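Robotics & Automation > Buying and Budgeting

Is a simulation seat worth paying for before we buy an arm?

Posted by Indatgate, Thursday

We're a small group planning a home-assistance setup, one arm with a two-finger gripper, nothing fancy. The reseller (Nastholm) wants us to take a simulation subscription for six months before we commit to hardware. It's 686 a month for the seat, and they say it will "de-risk the purchase." I've heard that phrase from every vendor I've ever dealt with, usually right before the invoice.

What they sent me to win me over was a set of renders from a bedroom task. One of them:

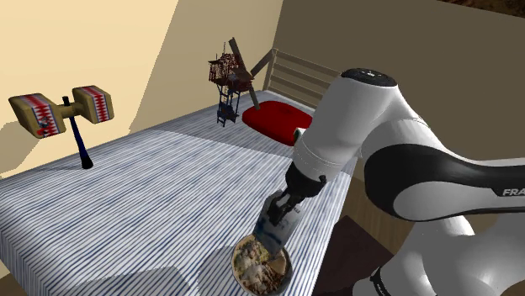
Simulated Franka arm at the bedside, card held in the gripper, bowl below.

Fine, it looks good. The sheet has its stripes, there's a cushion, there's a toy mallet standing on the bed. What I can't get from a still is whether any of this tells me what to buy. Does food in a simulator behave enough like food to size a gripper? And does the reach carry over to a real bed in a real room, with a real mount?

The reseller's answer was a second brochure. I'd like to hear from people who have spent their own money.

gkikas_bench

Split it into two problems, because the sales people never will.

Reach and mounting: yes, simulation is good for this, and you don't need their seat to do it. Measure your bed height, the depth to the far side and the floor space you can give up next to it. Put boxes of that size in any free simulator with the arm model loaded. You'll know within an afternoon if the arm belongs on a fixed stand or if you have to budget for something that moves. We found out our stand was too low that way, and it cost us nothing.

Contact with food: I wouldn't buy a thing on the strength of it. A heap in a bowl can be a solid lump with a nice texture on it, and you can't tell from a render. Ask them for the contact settings and whether the pieces in the bowl are separate objects. If they get vague, there's your answer. Same for anything thin held in the fingers. Cards and packets bend and slip, and plenty of models skip that.

For grippers, get a loaner. Ours was 90 for the week plus shipping, and it settled more arguments than the software did.

Also, leave room in the budget for the dull stuff – spare fingertips, a controller cabinet, cables long enough to go around furniture. Our quote from Pellemcombe had 27 lines and the fingertips weren't on it.

tablesaw_ghost

just buy the arm. sim is for people who like screenshots

slowquote

Disagree with the one above, but only partly. If you plan to train anything instead of scripting it, you'll want simulation for the volume, and then cluttered rooms are useful. If you're only choosing hardware, six months is far too long. Ask for one month, in writing, with the fee credited against the arm. Nastholm agreed to that for us in April after saying twice that it couldn't be done.

Get them to load your room, too, with your bed height. If they'll only demo their own bedroom I'd walk away.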